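From: Glykeria Bakalis
To: Birkgate Swap and Sort list
Date: 29 May 2026
Subject: Re: Small jars with gold lids, again

Pretorius wrote:
> I still say we drop the little glass jars from the swap. They take up
> a whole shelf, the lids wander off, and last December we drove most
> of them home again. Cardboard, cloth and craft bits all move in an
> hour. Jars just sit there looking expectant. Can we vote on it
> before the next sort?

I will vote if I must, but I'd like to speak up for the jars first, having washed more of them than anyone should admit to on a public list.

The trouble last December was that we put them out naked. A box of bare glass with a bag of assorted lids beside it is a puzzle, and people come to a swap to get away from those. I spent most of an afternoon trying lids on jars for strangers, and one man thanked me and left with a tablecloth.

So my proposal is that no jar goes on the table without its own lid screwed on. If it has no lid, it goes straight to glass recycling and we don't hold a memorial. The screw lids in gold are the ones people ask for, I think on account of their looking like you paid for the jam.
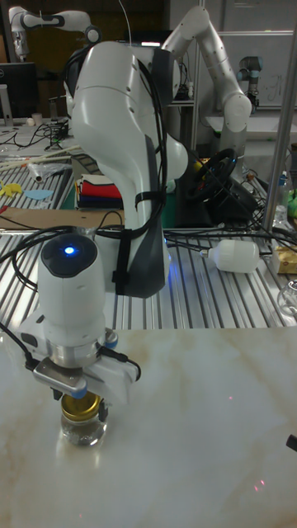 Labels are the other sore point. Hot water and a spoonful of baking soda will take off most of them overnight. The Drestitz pickle people use a glue that would hold a bridge, and for those I rub in cooking oil, leave it an hour and then say a few words. Please don't bring me anything with half a label on it and tell me it's "nearly done." I have seen nearly done.

On shelf space, Pretorius has a point, and I'm sorry to put that in writing. We logged 1,458 items last year and 400 of them were jars. I'd be happy with a limit of one crate per household, small sizes only, and the big pickle jars by arrangement with whoever has the strength.

Folded fabric can go where the second jar shelf was. Please keep it folded. Foam shapes and craft sticks should come in a clear bag so we can see what they are without opening everything, and cardboard should be flat — I mean flat, and with the tape off. Plastic bottles only if they are rinsed and you can name a use for them when asked. I will be asking.

Does anyone still have the Grorus label printer? It was last seen in my car, but I've looked there twice and found only lids.

Glykeria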